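I can fold a T-shirt in three seconds. I learned the trick off a video years ago, I show it off at parties, and I have never once thought about what my left thumb is doing while I do it. After a morning at Albridge I can think about nothing else!

Albridge is the big old furniture showroom out past the rail yards, and half of its upper floor now belongs to people who fold laundry for a living. They do it with a pair of hand-held grippers, one for each hand, and every fold is saved as an example for a learning system called Gondal. The idea is that if Gondal gets enough examples of people handling soft stuff, it will work out how to handle soft stuff itself. So you need people, and you need a lot of shirts.

Martti Lehtinen runs the sessions. He's tall and unhurried, and he talks about cotton the way my uncle talks about trout. "A box is a box wherever you put it down," he told me. "A shirt is a different shape every time you let go of it." His team had 1,204 good folds on the books when I visited, and he wanted plenty more before anyone trained anything.

I'd figured the grippers would feel like barbecue tongs. They don't (well, maybe for the first minute). You squeeze, the black jaws close, and all of a sudden you have two fingers on each hand instead of five, and no palm to smooth anything with. Try it at home with your thumbs and pointers. Then try finding the hem.

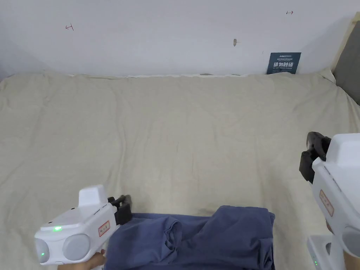
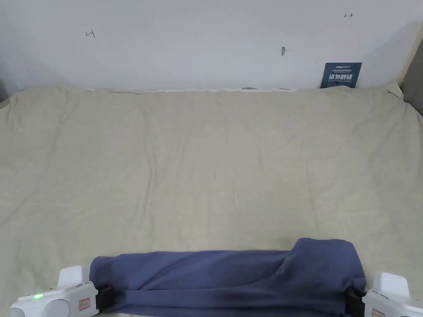
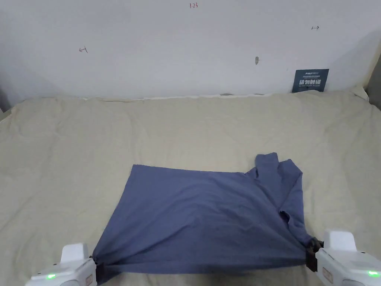
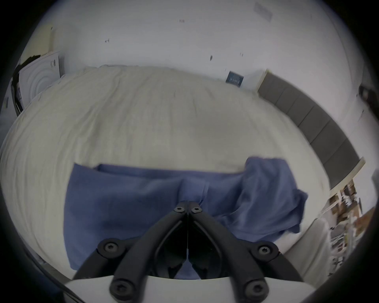 *Gotura Soft Goods Team, Albridge, second floor*

The bed is the workbench, and I loved that. I'd expected steel tables and somebody in a lab coat, and what I got was a gray headboard and a wrinkly sheet. Martti likes the wrinkles. A person's bed at home won't be ironed flat, he says, so why teach on one that is?

A take goes like this. You drop the cloth, you wait for the green light, you start. Grab two corners, pull the thing straight, lay it down, fold, let go. If you fumble, you keep going, and this surprised me. A fumble that gets fixed is worth keeping, because Gondal is going to fumble too and somebody had better show it the way out. What gets thrown away is the take where you quit halfway, or where you cheat and poke the collar with a bare finger. I did that on my second try. I didn't even notice until Martti coughed.

The other big rule is to be boring. I kept wanting to get clever, to flip a sleeve with a little snap of the wrist, and he kept slowing me down. Fast hands make blurry pictures, and blurry pictures don't teach much. But he also doesn't want everybody folding the same way! Some of his people start from the collar, some start from the hem, and one woman turns everything upside down first for reasons she wouldn't share with me. It all goes in. The earlier batch, 770 folds from September, came mostly from two people, and Gondal picked up their habits so faithfully that Martti could tell which of them it was copying.

So now they swap folders often and change where the cloth starts. The grippers themselves come from a small shop called Gronier, and the jaws get wiped down between takes, mostly to get the lint off. There is so much lint. I found some in my coffee.

I asked Martti when I could buy a machine that does my laundry, and he gave me a very long look and went back to his shirts. He did let me stay for a full set of 12 folds. Nine were usable, he said, and two of those were "quite nice," and I have been telling everyone I know about those two.

My party trick is ruined, though. I tried it on a nephew last weekend and stopped dead with the shirt in the air, trying to work out which hand goes first.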